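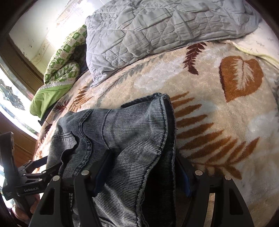 Notes for the talk: Clothes that stay in use

Gikora town library, upper room, 5 Jun 2019

Opening

Good evening and thank you for coming. Say my name slowly, Ramesh Chaturvedi, and say that I have mended clothes for my living for nine years, first in Plunness and now here. Ask who has at home a pair of trousers waiting for repair. Wait for the hands. Do not make a comment, only smile and go on.

Tell them the talk is in two parts with a short pause, and that questions are welcome also in the middle.

Part one: why we stop wearing a thing

Most clothes which come to my table are not worn out. One place has failed and the rest is good. With trousers it is the hem, the inside of the thigh, the knee or the pocket corner. With shirts it is the collar and the elbow.

Explain the word "failed". A hem that has frayed a little has not failed. Many people like it so, and with denim I leave it unless the customer asks. A hem has failed when you can put a toe through it in the morning and fall against the wardrobe. (I did this in September. Tell it short.)

Seams: a thick seam is strong, but the cloth directly beside it gets tired sooner. Pass round the piece from the Nesow bag so they can feel the difference with the thumb. Ask for it back before the pause, last time it went home with somebody.

Washing. Speak slowly here, people write it down.
Turn denim inside out and close the zip.
Cool water, less powder than the packet says.
Dry on a line and not on the radiator.
Wash it when it is dirty. A chair and an open window are enough for most evenings.

My mother washed on a fixed day, everything, dirty or clean. I will say that I loved her and that she ruined many good trousers.

Pause. Water. Check that the window is open, the room becomes warm.

Part two: a repair you can do at home

Hold up the sample with the worn knee. Begin from the inside. Cut a patch larger than the weak area, at least two fingers wider on every side. People cut it too small, always. They look at the hole and forget the thin cloth around the hole.

Pin it flat. Try the trousers on with the pins, carefully, and bend the leg. If it pulls, pin again.

Sew in rows of small running stitches and let each row end at a slightly different length. If all the rows stop on one line, the cloth will tear on this line. Draw this on the board, with words it is difficult.

Thread: cotton for cotton. The strong polyester thread can cut soft old cloth like a wire. Colour is a matter of taste. On striped cloth I follow the stripe, and then the mending nearly disappears.

If somebody asks about glue and iron-on patches: they are fine for children, who will grow out of the trousers first.

If somebody asks about machines: I use one for long seams only. Mrs Bošković, who taught me, did all by hand and was faster than me on the machine. She said a knee has about 1000 stitches in it and you should not count them.

Closing

The mending table is in this room after the summer, entry is free, tea costs extra. Bring one garment, washed please, and thread if you have it. I bring needles and five pairs of scissors, and I would like to take five pairs home.

Take questions. If there are none, ask the lady or gentleman in the front row what they are wearing and how old it is.

Give back the key downstairs.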